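Wullik Soak-Off Remover Kit — 355 ml bottle, pads, clips and pushers

September 16, 2022 | Posted by the Prornard shop desk
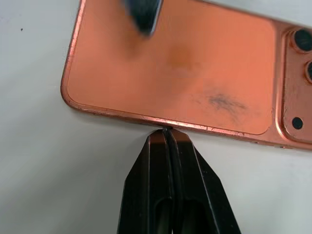 Copper orange, shiny rim, plenty of nicks.

We use cookies to remember your cart and see which pages get read. By staying on the site you're OK with this. Manage settings | Accept

Back in stock. Finally. The Wullik kit sold out in May and the refill shipment got split, so bottles came in first and the pads took forever. Full kits are on the shelf now and shipping same day if you order before noon.

What it is: a complete removal set for gel polish, dip powder and those chunky glitters that won't come off with anything. Acetone based. Yes, real acetone, with a little glycerin and a little vitamin E so your fingers don't look like chalk after. If you want acetone free, scroll down, we carry one, but it will not take off gel. Please don't buy it for gel.

In the box

Remover, 355 ml, flip cap with a foil seal under it
80 lint-free pads, cut small enough to sit on the nail
Reusable soak clips, full set for both hands, toes need the wide ones (sold separate)
2 cuticle pushers, stainless, one rounded and one with the flat edge
Medium grit file
Folded instruction card

No bag this time. The old kit came with a zip pouch and the new one doesn't. We asked. Wullik dropped it when they went to the bigger bottle. The box is sturdy enough to keep everything in, the lid closes with a tab.

How to use it

File the shine off the top coat first. This is the step people skip and then they write us that the remover doesn't work. You don't have to file down to color, just break up the gloss all over, edges too. Glitter needs more filing than cream colors.

Put some cuticle oil or plain petroleum jelly on the skin around each nail. Fold a pad, wet it good, put it on the nail, clip over it. The clip should feel snug, not tight. If it pinches you have it too far back on the finger.

Leave it six minutes for regular gel. Dip is longer, and builder gel is longer than that, check one nail before you undo the whole hand. When it's ready the color lifts and looks crinkled, like paint on an old porch. Push gently with the flat pusher from the cuticle out to the tip. If it doesnt slide, stop and re-clip with a fresh pad. Do not pry. Prying takes layers of your own nail along with it and then you're growing that out for months.

Wash hands, oil, done. Give your nails a night off before you put anything back on if you can stand it.

About the clips

Soft spring, silicone pad on the inside. The older version had a hard plastic edge and left a dent on the finger, this one doesn't. They do get cloudy after a while from the acetone. Cosmetic only, they still work. Rinse with warm water and a drop of dish soap and let them dry open. Don't put them in the dishwasher, the springs rust.

Short nails: fine. Long nails: fine up to a point. Very long coffin shapes will stick out the front and you'll want foil on the tip. Or cut them down first if they're coming off anyway, saves a lot of remover.

About the pads

Thinner than cotton and they don't leave fuzz. That's the whole reason to use them. Cotton balls drink up the remover and half of it ends up in the trash. These hold enough for one nail and not much more. They're also good for wiping the tacky layer off after curing, with alcohol, and for prep before base coat. One side has a slight texture. We like that side down.

Pads are sold alone too, same count, same cut.

The smell

It's acetone, it smells like acetone. Wullik adds a light almond scent, and it mostly makes it smell like acetone in a bakery. Open a window. Keep it away from candles, stoves, space heaters, cigarettes. Acetone vapor catches easily and this is not a thing to be casual about. Don't set the bottle on a painted table or anything with a varnish, and take care with plastic trays, some of them melt. Glass or metal dish only if you pour it out.

Don't warm it in the microwave. We have seen the videos. No. If you want it to work faster, wrap a warm towel around your hand over the clips, or rest your hands on a rice bag.

Who it's good for

Anybody doing their own gels at home more than once in a while. If you only wear regular polish this is overkill, get the little Lisar bottle and some cotton rounds and save your money. Also good for nail techs who do house calls, the flip cap doesn't leak in a kit bag as long as you click it all the way. Listen for the click.

Not good for: acrylics (it'll work but you will be there all evening), press-ons you want to wear again, anybody with cracked or sore skin around the nails. Wait till it heals. And if your nails are already thin and bendy from the last removal, let them grow a bit.

How it compares to the Dunstan kit

We get asked this one constantly. The Dunstan remover is a tad stronger and a lot more drying. Comes in a pump bottle, and a pump is nicer than a flip cap if it sits on a desk and worse if it travels. Dunstan gives you foil wraps in place of clips. Wraps hug the nail better, clips are quicker and you aren't throwing out a pile of foil every time. The pushers in the Dunstan kit are plastic. These are much better.

If you already own clips and like them, just buy the Wullik bottle by itself. Same formula as in the kit.

Sizes and options

Full kit, standard clips
Full kit, wide clips (thumbs and toes)
Bottle only, 355 ml
Refill pads only
Clips only, standard or wide

Clip color is whatever comes — we can't pick. Lately it's been mostly lilac and some mint.

Shipping stuff

Ground only. Remover is flammable, so it can't go by air, which means no overnight and no orders outside the lower 48. Sorry Alaska and Hawaii, we know. Pads, clips and pushers can go anywhere, so if you order those by themselves you'll see the other shipping choices at checkout. If there's a bottle in the cart, those choices disappear. Not a bug.

Returns: unopened bottles with the foil seal on, yes. Opened, no. Clips and pushers can't come back once the wrapper is off. If something shows up leaking or broken send a photo and the order number and we'll replace it, don't mail a leaking bottle back to us please.

Storage

Cap closed, upright, out of the sun. Bathroom cabinet is OK if it's not right over a heater. Out of reach of kids and pets. It doesn't really expire but it evaporates if the cap is loose, so if your bottle seems lower than you left it, thats why.

Quick answers

Does it remove regular polish? Yes, fast, one swipe. Bit of a waste but yes.

Will it stain? Dark reds and blues can smear onto the skin while you're wiping. Oil first and it comes right off. Wipe away from the cuticle.

Can I reuse the pads? No.

Is the card in Spanish too? Yes, on the back.

My clips feel looser than my old ones. Softer spring, see above. Fold the pad once more and it'll hold.

Can I use it on a fresh gel mistake? If it's not cured, just wipe it with alcohol. Save the remover.

Does it work with rubber base? Yes but slow. File more. Change the pads halfway.

Stock on the wide clip kit is low again already, the standard is fine. If the wide one shows sold out, get the standard kit and add wide clips, it comes out close to the same price. Next shipment isn't confirmed, we'll put it on this page when we know.

Related items

Dunstan Pump Remover with Foil Wraps
Lisar Acetone-Free Remover, travel bottle
Wullik Cuticle Oil Pen, almond
Prornard Glass File, set of 2
Wullik Refill Pads, pack of 80
Lisar Ridge Filling Base Coat
Prornard Mini Top Coats, box of 6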